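Descaling Schedules and Hard Water, Second Pass

25 June 2026

My first post on water hardness used the strip tests that came with the kettle. Strips are fine for deciding whether you have a problem, but they read in wide bands and mine kept landing on the line between two of them. I have since switched to a drop titration kit from Lendier, and most of the numbers in the old post should be ignored.

The method is simple. Fill the vial to the mark, add the indicator, then add reagent one drop at a time until the color goes from red to blue. Swirl after each drop. Near the end point the sample passes through a muddy purple, and it is easy to stop one drop early. I do the whole thing against a white background because the purple is hard to judge against wood.

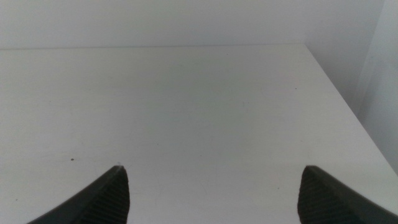

Cold tap and filtered tap came out further apart than I expected. The cold tap took nearly twice as many drops. The filter is a Munditz under-sink unit with an ion exchange stage, and the cartridge was fresh in August, so it is most of the way through its life. I will repeat the test when I change it. A worn cartridge usually shows up as a slow climb over a few weeks, and a single reading does not tell you where on that climb you are.

The hot tap is a separate matter. Water that has been sitting in a heater has already dropped part of its calcium as scale, so it can test softer than the cold supply feeding it. Do not take that as good news. The missing hardness is on the heating element.

On scheduling. The Dirberg manual for my coffee machine says to descale every 2 months regardless of water. The machine also keeps a cycle counter, and mine read 1,184 when I opened the service menu last week. I would sooner work from the counter than from the calendar. Two months of one cup a day and two months of a full household are different loads.

Ngân Khương wrote in after the first post to point out that I had mixed up total hardness and carbonate hardness in the table. She was right. Carbonate hardness is the part that comes out as scale when you boil the water, and it is the figure you want for a kettle. Total hardness also includes sulfates and chlorides of calcium and magnesium, which mostly stay dissolved. The table has been corrected and the old column removed.

For the descaler itself I use plain citric acid, dissolved in cool water. Very hot water with citric acid can leave calcium citrate behind, and that is harder to remove than the scale you started with. Rinse until the water has no sour taste, then run one more tank.

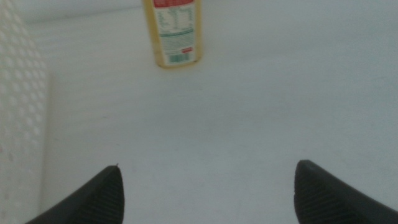
Can vinegar be used in place of citric acid?

It works on a kettle, more slowly, and the smell takes several rinses to clear. I would keep it out of a coffee machine, where long contact can be hard on rubber seals and the manual rules it out anyway.

Still to do: carbonate hardness on the filtered side, and a comparison with the Owino jug filter once I find the lid.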